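Kitchen Tips I Picked Up at a Robot Open Day

Last Saturday I went to the open day at Pireo, the robotics place out in Flandden, mostly for the free coffee and partly for the robots. I came home with a page and a half of kitchen notes! If you have to teach a machine to pick up a plate, you end up thinking pretty hard about plates, and a lot of that thinking works just as well in a regular kitchen with a regular tired human in it.

The tour took in 2 rooms. The first was all posters and a video. The second was the good one, with a dark table full of play food and toy kitchen things, and it was packed with people by the time I squeezed in (I counted myself lucky to get a spot by the rope). The demo program is called Jasa. According to the handout it had logged 3684 practice pickups before the doors opened, and 126 of those were with round food, which everybody on the team seemed to dread.

Okay, on to the tips.

Give round things a home with a rim. Tomatoes, lemons, eggs, anything that rolls. The woman giving the talk said round items are the ones that get away, and I thought of my own counter and the plum I found behind the toaster in August. I now keep a shallow plate next to the cutting board, and round stuff goes there first, before I pick up a knife.

Put light things on dark and dark things on light. I had never considered this one. A pale board on a dark surface jumps right out at you, and so does everything white. 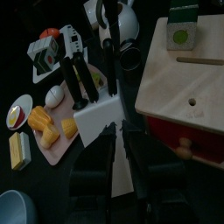 I tried it at home the same evening. My counters are nearly black, and I'd been using a charcoal cutting board because it looked nice in the store — terrible idea, I could never find the edge of it. I swapped it for an old light one and I swear I chop faster. Same goes for utensils. If yours have black handles, don't lay them down on a black counter and then wander around looking for them like I do.

Leave a hand's width around anything you grab often. The grippers need room on both sides of an object to close on it, and so do your fingers, especially in oven mitts. I pulled everything on my counter apart a little and put the stuff I never use in a cupboard. The pepper mill no longer takes the salt down with it.

Turn handles the same way. This came up in the question part, when a kid asked what happens if the handle is facing backward. The answer was that it takes longer, and you have to plan around it. So now my mugs all face right, my pans all face right, and I feel a bit silly about how much I enjoy opening that cupboard.

Tall stuff at the back, low stuff in front. You've heard it before, I know. But watch a setup where everything has to be reached from above and you see how much trouble one big bowl can cause for whatever is sitting behind it. My mixing bowl has moved to the far end of the counter, and my knife block finally has some space of its own.

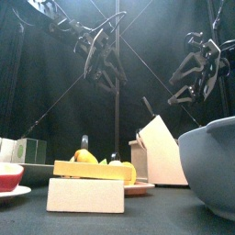

Come down from above when you're reaching into clutter. I always go in sideways, elbow first, and knock something over. Lifting your hand up, moving it across, then lowering it straight down feels slow for the first day or so. Try it with a crowded spice shelf or the back of the fridge. I haven't tipped the mustard since.

Practice with the cheap version. They run things with toy food long before anybody brings out a real egg, and I wish I'd done that when my daughter was learning to cook. If you have little ones, let them carry, stack and sort with play food first, then move on to dry pasta, then the real deal.

One more, and it's my favorite. Reset the counter before you start, every time. The folks at Pireo have a checklist taped up named Vi (no idea why), and it's just where everything goes before the next round. Mine is an index card inside the cabinet door — board, plate, towel, knife, bowl — and it takes me less time than boiling water.

The next open day hasn't been announced yet. They had 636 visitors at this one, so go early, and park on the street if you can, as the lot was full by ten in the morning. The coffee was pretty good too.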